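Simness Technology Renewal - Progress Report to the Funding Partners

Reporting period: second half, ending April

Thank you, once again, for your patience with us through what has been a busy stretch, and for the kind notes that came back after our last report. It's a real pleasure to be writing with more good news than bad this time, although there is a bit of both, and I'll try to be fair to each.

As you'll remember, the Simness renewal set out to replace the ageing booking and accounts systems across our hotel and conference properties and bring the lot onto one platform. When we started, the front desk at Cokport was keeping its group bookings in a spreadsheet that only opened properly on one computer, and the Ikeck property was sending its nightly figures to head office by email. Both of those habits are now behind us, and I can't tell you how pleased the night staff are.

Where we've got to

The move at Cokport finished in February. We brought across 2991 guest and supplier records, and the team spent the better part of three weeks tidying duplicates before we let anything go live. It was slow going, and I know a few of you wondered about the delay, but check-in has been noticeably calmer ever since and we've had very few calls about missing loyalty points.

Ikeck followed in April. Training was the big job there. All 152 staff have now been through the introductory session, including the casual banquet crew, who were hard to pin down and in the end came in before their evening shifts, at four in the afternoon, with sandwiches laid on. We had budgeted for printed manuals as well, but people much preferred the one-page cheat sheets taped up beside the terminals, so part of that money is still unspent. We'd like to put it toward refresher sessions in the spring, if you're agreeable.

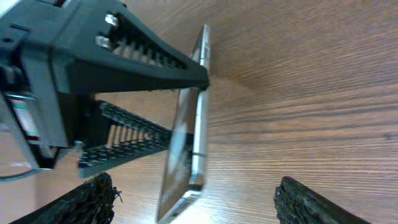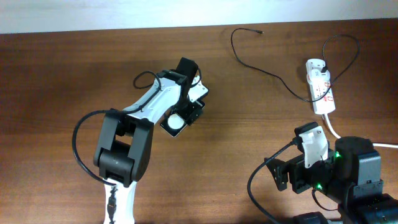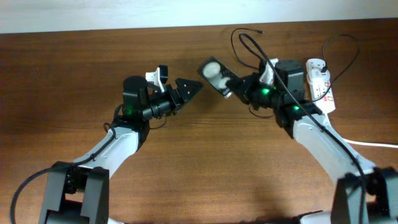 A phone held on edge in a gripper (first photo), and two robot arms at a wooden table (second and third).

What has been harder

The payroll link has been our main headache. Rosters come out of the new system quite happily, but split shifts and public holiday rates were landing in the wrong columns, and our payroll officer has been correcting them by hand every fortnight. Costache, our integration contractor, delivered a fix late in the period. It has gone through one pay run without trouble, and we'd like to see two more before we call it done.

Wireless coverage in the older wing at Ikeck is also weaker than the original survey suggested. Housekeeping can't reliably update room status from their tablets on the top floor - they walk down a flight of stairs to do it, which is nobody's idea of progress. We have a quote for extra access points and expect the work to fit inside the contingency.

Budget and what comes next

We have drawn down roughly 60 per cent of the grant. Licence costs are on plan, travel is a little under and cabling is a little over. The full statement is attached separately, with the cabling invoices behind it, as you asked last time.

Over the coming period we'll finish the payroll checks, install the access points and begin the conference centre move, where there are 99 terminals and card readers to swap over. We've asked for the work to be done in the quiet weeks after the trade show season, one floor at a time, and the old system will stay available in read-only form until the year-end accounts are signed off.

If any of you would like to visit Cokport and see the new front desk on a busy morning, you'd be very welcome. Half past nine is the best time to come, once the early checkouts have thinned out and the staff have a moment to chat.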